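How to plan a self-guided studio and farm route

Applies to: open studio weekends, food trails and village art tours with more than one stop
Last revised 17 September 2022

A self-guided route works when a visitor can pick it up at any stop, drive or cycle it in either direction, and find each place open. The steps below follow the order used for the Gellby trail. Begin at least four months before the event.

1. Fix the area

Draw a boundary on a road map before inviting anyone. Keep the longest drive between neighbouring stops under twenty minutes. A studio outside the line should wait for another year, even if the maker is well known. Long gaps are where visitors give up and go home.

2. Collect the entries

Use one form for all hosts. Ask for:

Full address and postcode
Opening hours on each day
What is made, grown or served
Parking spaces, and whether coaches can turn
Toilets, steps and surface underfoot
Whether cards are accepted

Set a closing date and keep to it. Erhan Karakaya handles the Gellby forms and returns incomplete ones the same day.
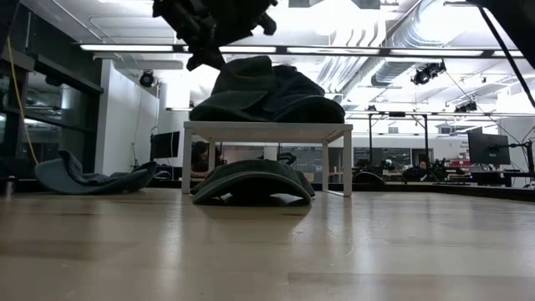

Check every postcode against the map. Rural postcodes can cover several farms, and a satnav will often stop at the wrong gate. Where this happens, add a line of written directions from the nearest junction.

3. Number the stops

Number clockwise from the main road into the area. Do not number by order of entry or by alphabet. Nine stops is a comfortable limit for one day. If there are more, split the route into two loops which share a lunch stop, and print each loop in its own colour.

The Anduris loop crosses the river twice. Visitors missed the second bridge until the stops on the far bank were given consecutive numbers.

4. Drive it

Two people should drive the full route in both directions, one at the wheel and one taking notes. Record:

Time between stops
Junctions with no signpost
Fords, weight limits and single-track sections
Places where a roadside sign can be fixed

Get written permission for every sign. Verges normally belong to the highway authority, and hedges to whoever farms the field behind.

5. Print the map

Set the map on one side of an A3 sheet and the stop list on the other. Fold to A5. For a first event, 2000 copies is enough. Give each host a bundle and leave the rest at cafés and the library. Put the stop number, hours and postcode in the same position in every entry.

Proofs should be read by someone who has not worked on the route. Ferhat Sönmez found two swapped postcodes in the last Gellby proof.

6. Prepare the hosts

Send each host a single page with the opening hours, a contact number and the display notes:

Put the stop number at the gate and again at the door.
Price every item.
Raise part of the display so that small goods can be seen from the doorway.
Keep a clear way through for pushchairs and wheelchairs.
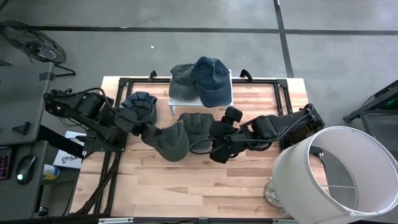

Caps on and around a small white stand.

Food producers offering tastings must also display allergen information. Ask to see it before the map goes to print.

7. On the day

Open the first stop half an hour before the published time. Keep one person by the telephone until the last stop closes. If a host has to shut early, ring the stops on either side so that they can tell visitors.

8. Afterwards

Take all signs down within two days. Ask hosts for visitor numbers and takings while the figures are still to hand, and store them by stop number. Birsen Aydoğan keeps the Gellby returns and sends out the next entry form in November.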